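Rultico Practice Planner, version 2: two months in

The pitch for Rultico is that your robot should not need you to show it everything. You give it a handful of demonstrations, it works out which parts it is shaky on, and it asks for more of exactly those. The method comes from a paper our lab had been arguing over since before the software existed, so when the packaged version arrived in February I volunteered to review it, mostly to win the argument.

Setup took an afternoon. The manual says to let the planner watch 5 demonstrations before it forms an opinion. Ours formed one after the second and would not be talked out of it. It had decided the approach to the object was fine and the release was a disgrace. I asked Irfan Baloch, who did most of the teleoperation, whether he agreed. He said the release was the only part he'd been proud of. 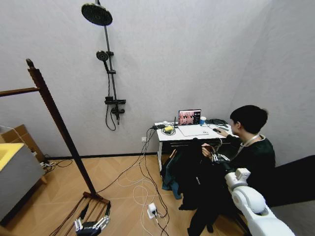
We ran it against the dumbest baseline we could think of, meaning a person records demonstrations until lunch and then stops. The task was picking up a soft item and putting it down somewhere else. The plain pile came to 428 demonstrations. Rultico asked for 64 and then announced it was satisfied, with a small green tick I came to resent.

The two policies finished close enough that I wouldn't bet on either. On items it had seen, the big pile had a slight edge. On new ones the Rultico policy did a bit better, mainly by not charging in from the same side every time. Daichi Maruyama thinks that's down to the variety of starting positions it makes you record, and would be the same if you shuffled them by hand. We haven't tested that. He's probably right, which is annoying for anyone who has paid for a license.

Complaints. The request screen gives you a heat map and no sentence, so you spend the first week guessing what it wants. Undo removes the whole session – learn this earlier than I did. Exporting to Dasstead works, exporting to Flullar loses the timestamps, and support replied to my message about it with a link to the page I'd quoted in the message.

Worth having if operator time is what you're short of. If you have plenty of patient people and a long table, keep your money and shuffle by hand.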